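Bench cell budgeting

Bench cell budgeting is the practice of costing and planning a small robot work area before any of it is ordered. The term is used mostly in teaching laboratories and research workshops, where a single arm is fixed to a table and given handling tasks such as sorting, pushing or grouping parts. It differs from factory line budgeting in scale and in the share of money that goes on items other than the robot.

Scope of costs

A bench cell budget is normally split into the arm, the table and its fixings, sensing, task parts, and running costs. The arm is the largest single purchase, but it is also the easiest to price, as suppliers quote for it directly. The remaining items come from several sources and are often left out of a first estimate. Floor marking, spare fingers and replacement work surfaces are common omissions.

The approach was set out in a planning guide by Sumeya Wubshet, written for the Rarwood workshop and later adopted at Greltura. The guide advises buyers to write down the task first and to price only what that task requires. A cell meant for pushing blocks across a flat surface, for instance, may need no powered gripper at all – a plain rod can be enough.

Table and work surface

Perforated table panels cost more than a plain top, but they allow a board to be bolted down and later exchanged. Under the Rarwood method the board is treated as a consumable and the panels as fixed equipment.

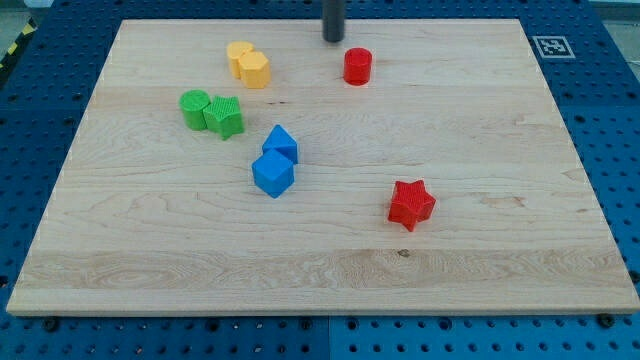 Printed markers for camera alignment add very little to the total, though time must be set aside for calibration whenever the camera or the board is moved. The Berhe plan, drawn up for a teaching room, allowed 2 hours for this at the start of each term.

Task parts

Simple coloured shapes are usually 3D-printed on site. The cost per part is low and losses are frequent, so the guide recommends ordering filament for a full year at once. The Cimero cell was budgeted for 200 printed parts over 12 months, of which 100 were held as spares. Keeping colours and sizes constant between batches matters more than finish, as a changed shade can upset a vision system that has already been tuned.

Timing of purchases

Table panels and fixings are bought first, since the arm cannot be mounted without them. Orders for the arm are commonly placed in October to allow for delivery and a safety check before teaching begins. Training for staff is entered as a separate line – it recurs each year, while installation does not.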